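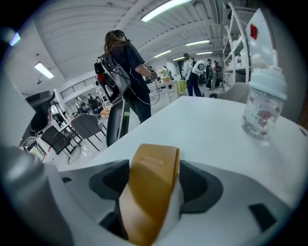 Gripper pad in position at the bottle table. Yellow finger pad, grey jaw mounts.

Ticket type: Equipment planning / procurement query
Site: Rultville, ground floor hall
Category: Hand-held grippers, spares and power
Priority: Normal
Status: Closed, with one action carried forward

Problem as reported
The spares line in the Rultville budget has run out well before the end of the period. The plan allowed for 9 sets of finger pads. All 9 have been issued and requests are still coming in. The site wants to know whether the pads are faulty, whether the budget was wrong, or both, before it commits to a second batch of hand-held grippers from Tierney.

Environment
Hand-held grippers with yellow pads, Tierney supply. Backpack rigs with cabling, Duleva supply. Work is done standing, at white tables and benches, on small household items such as plastic bottles. Several people share the floor at the same time.

Log

Entry 1
Asked site for the issue record for pads, with the gripper number against each. Record received. Gripper number missing on most lines. Asked for the old pads to be kept from now on instead of being thrown away.

Entry 2
First check: wrong part. The pad part code on the purchase order matches the code on the quote. Not a wrong-part fault.

Entry 3
Second check: early wear. Site returned 2 used pads. One is worn smooth across the tip. The other is torn at the base, where it seats in the mount, and the gripping face is nearly new. A torn base points to fitting, so asked how the pads are being changed. Answer: pulled off by hand with the gripper still assembled. The Tierney sheet says to slacken the mount first. Site did not have the sheet. Sent.

Entry 4
Checked the original sizing. The 9 sets were worked out per gripper for bench use, one shift. The floor now runs two shifts. The estimate was never revised when the second shift was added. This alone would account for much of the overspend — the torn pads account for the rest.

Entry 5
Site asked whether a harder pad would be cheaper over the year. Tierney offers one. Trial on a single gripper: lasts longer, but slips on smooth plastic bottles, and operators squeeze harder to compensate. Not recommended for this work. Remains an option for boxes.

Entry 6
While the budget was open, site raised a second point. Charging for the backpack rigs is not in the plan at all. Batteries are being charged from bench sockets, which takes sockets away from the benches. Quote requested from Perkis for a charging cabinet. Quote came back at 2000, delivery included, installation not included. Perkis needs a dedicated supply, so the electrical work has to be budgeted as a separate line.

Entry 7
Lead time on the second batch of grippers confirmed by Tierney as 33 working days from order. Pads ordered with the grippers ship together. Pads ordered on their own ship from stock. Advised site to place a small pad order now and put the main quantity on the gripper order.

Entry 8
Site reports no torn bases among the pads returned since the fitting sheet went up at the benches. Wear at the tip continues at the expected rate.

Findings
1. Pads not faulty.
2. Pad quantity based on one shift; plan not updated.
3. Some pads damaged by incorrect removal.
4. Charging equipment omitted from the original plan.

Resolution
Spares line to be recalculated per gripper per shift. Standard pad to stay for bottle and general bench work. Fitting sheet to be added to the starter pack for each new gripper. Gripper number to be made a required field on the issue record; blank lines will be returned to site.

Carried forward
Perkis cabinet: awaiting a price for the supply work. To be reviewed in January with the Duleva battery order, as the cabinet size depends on how many batteries are bought.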